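Cleaning up a second-hand shape sorter
Efren Manalo, 16/10/2021

Got a red shape sorter at the Ollusham sale, pegs in a separate bag. Quick way to get one fit for use again. Takes 40 minutes, most of that is drying.

You need: a bowl, washing-up liquid, old toothbrush, dry cloth, fine sandpaper.

First, do it all in something with sides. A deep grey bin is good. Pegs roll, and mine went under the cooker last time. 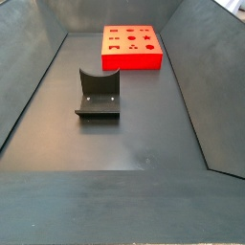 Empty the sorter and shake out the fluff. Warm soapy water, not hot. Toothbrush round the edge of every hole, the star takes longest becuase of the points. Rinse, shake, leave upside down on the cloth.

Wooden pegs are different. Don't soak them! Damp cloth only, then dry straight away. Swollen pegs stick.

Check the edges at both ends. The hexagonal one gets the most wear in my experience.
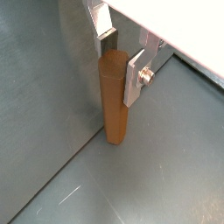

2 min read

Rough edge? Light rub with the sandpaper, along the grain. Couple of strokes, stop, feel it. Take off too much and it rattles about in the hole.

Now try each peg in its hole. Sorter flat on the floor of the bin, holes facing up.
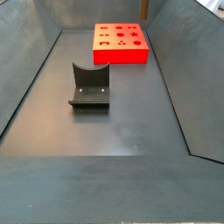
If one jams, don't hammer it. Pull it out, look for the shiny patch on the wood, sand just there and try agian. Still tight, leave it overnight somewhere dry.

Store pegs in a cloth bag, not a sealed tub.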